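Zunerwood Sessions: Progress Report to the Collet Fund
Period covered: up to the end of September
Prepared by Itziar Goicoechea, project coordinator

The recording of the hip-hop album with young artists from Nulorbridge is going well, with one delay that I explain further down. Seven of the songs are now recorded with final vocals. Four of these are mixed, and Houda Chraibi has sent the first versions to the artists for their comments.

The writing workshops finished as planned. They took place every Thursday at 18:00, and 27 young people participated. Ignacio Manzano led the lyrics group and Estíbaliz Alcaraz worked on beats and sampling. We wanted to keep the two groups separate, but after the second week they asked to join, and we accepted. Most of the songs on the album come from the joint group.

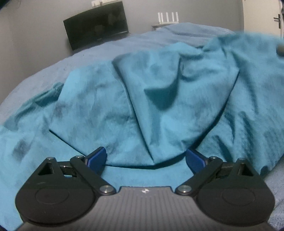
Will the album still be released this winter?
The release has moved to early spring. Two songs use samples from old records, and one of the owners has not yet answered our request. If we receive no permission before the end of November, Estíbaliz will replay this part with live bass and keyboard.

The budget is under control. We have used roughly 60 percent of the grant, mostly for studio hours and for the fees of the workshop leaders. Mastering was more expensive than in our first plan, so we moved money from the printing of posters — the label Fludier, our partner for distribution, agreed to this change.

The listening evening in September had 226 visitors. Gunnlaugur Bergmann presented the five artists who performed, and two of them were afterwards invited to play at the spring festival in town.

Next steps are the final vocals for the last three songs, the mixing with Houda, and the cover design. We will send you the master files together with the next report.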